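**Moving to Skerkberg in July, how to keep a small apartment organized?**

**puddle_reader** · 5/22/22

Hello everybody. In July I will move to Skerkberg for a job, and my new apartment has 228 square feet. Now I live in 484 square feet and it is already full. I would like to hear from people who made the same kind of change. What did you keep, and what did you regret giving away?

My biggest problem is the small things: documents, sewing supplies, spare bulbs, batteries. For shoes and wet umbrellas I have decided on low plastic trays near the door.

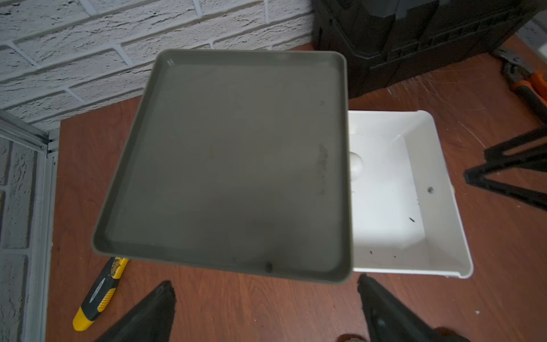 For the rest I have no system. A friend recommended the Venanell wall shelves, but the landlord does not permit drilling. Is it worth asking him a second time?

**oatmeal_north**

Ask him again, but in writing. My landlord said no on the phone and yes by e-mail, after I promised to fill the holes when I leave.

About the small things, I disagree with most advice on this forum. People tell you to buy many boxes. I bought a set from Puvaner and I only moved my mess into boxes. First throw away, then measure, then buy.

**kettle888**

I don't agree with "first throw away". When I moved I gave away my drill, my iron and my good pot, and in three months I had bought all of them again. It cost me more than 100 dollars. If you are not sure, keep the thing for one winter.

What helped me was to have one closed box for each activity. Repairs are in one box, sewing is in one box, papers are in one box. The repair box stays on the desk against the wall, so I don't need a shelf for it. 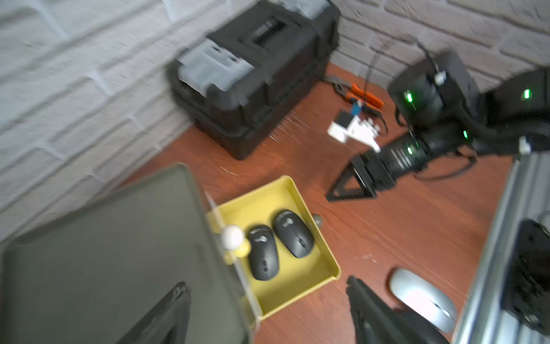 *Black toolbox with the small compartments in the lid.*

The lid is good for screws and picture hooks. I would not buy one without it.

**oatmeal_north**

But then you lose a part of the desk. In 228 square feet the desk is also the dinner table. I would put the box under the bed.

**kettle888**

Under my bed is the suitcase, and inside the suitcase are the winter blankets. Each person has a different bed :)

**puddle_reader**

Thank you both. I wrote to the landlord this morning. One more question: is the Daneshvar folding table strong enough for a sewing machine? Mine is an old one and quite heavy.

**oatmeal_north**

I have that table. For eating it is fine, but with my machine it shakes at high speed. Put it in a corner so it touches two walls, and sew slowly.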